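**Letesex fan lightstick, series two.** Back in stock 8/8/25, limited numbers, so be quick.

Right, the one you've all been emailing about. Official colours from the Usetti reunion tour, soft white with the pink fade, plus a slow pulse mode for the ballads. Runs on three AAA batteries (not included, sorry). Wrist strap is in the box. So is the photocard, random, either Janka Šťastný or Svetozár Sýkora. And no we can't pick for you, please dont ask in the order notes.

Yes, those two. Yes, we saw the airport pictures as well. No comment from us, but the couple card set sold out in February and we are getting more.
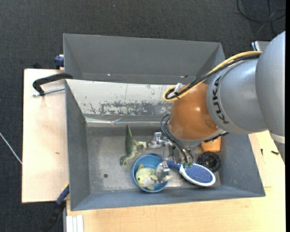 Postage is flat rate in the UK. Orders over £50 go free. Everything else gets worked out at checkout, Europe usually takes 13 days, sometimes less.

Pairing with the app: hold the button until it blinks twice, then scan your ticket. Series one sticks will not pair, different chip. They still light up fine on manual.

Spares
- Clear dome, fits both series
- Strap, pink or grey
- Battery cover (the bit everyone looses)

Returns within 60 days, unopened only. If the dome arrives cracked send us a photo and we'll post another, no need to send the old one back.

Signed ones by Rungnapa Prasertsri are a seperate listing. Go look before they're gone.

Questions to Blažena on the shop email, replies same day mostly.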